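Home Datasets Docs Contact

Treminell Rental Listings – Data Card

Structured records of apartment listings in Toledo, maintained by Makura. 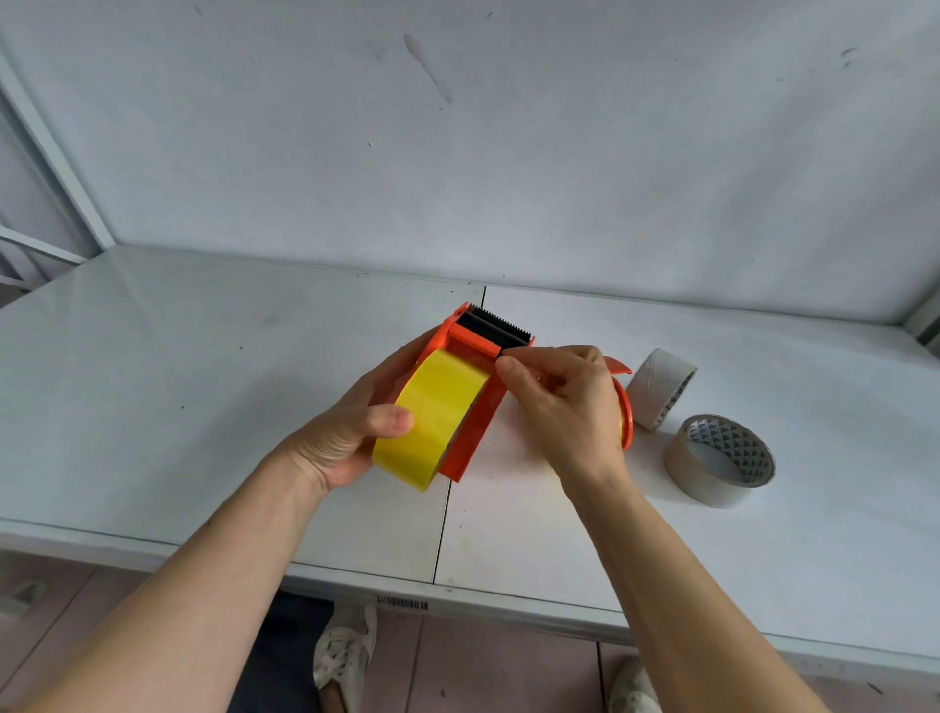

Each record covers one unit in one building. A unit that was relisted keeps its ID and gets a new row in the history table. The current release is dated Jun 1, 2022. The next one is planned for September.

Files

- units.csv – one row per unit, 16 columns
- buildings.csv – address, year built, tenure, parking
- history.csv – asking rent and deposit by listing date

Fields that need care

- floor_area is in square feet. Roughly 5 percent of rows are blank where the landlord gave no figure.
- bedrooms is 0 for a studio. Dens are not counted.
- transit_min is walking time to the nearest bus stop, taken from the street map and not from the listing text.
- rent_asked is the advertised rent. Signed rents are not in the set.

Coverage

Buildings with fewer than 2 units are left out. Student housing is left out. Furnished short stays were dropped if the minimum term was under 40 days.

Loading

Read all ID columns as text. Leading zeros are lost otherwise, and the join to buildings.csv fails without an error. Files are UTF-8, comma separated, with a header row.

Maintainer: Menaka Navaratnam

Comments

Lutfa Biswas: Is pet policy in buildings.csv or units.csv? The Plurau export had it per unit.

Menaka Navaratnam: Per unit, column pets_ok. Blank means not stated.

plainrow: The ID note fixed my join, thanks.

Contact | © Makura | Back to top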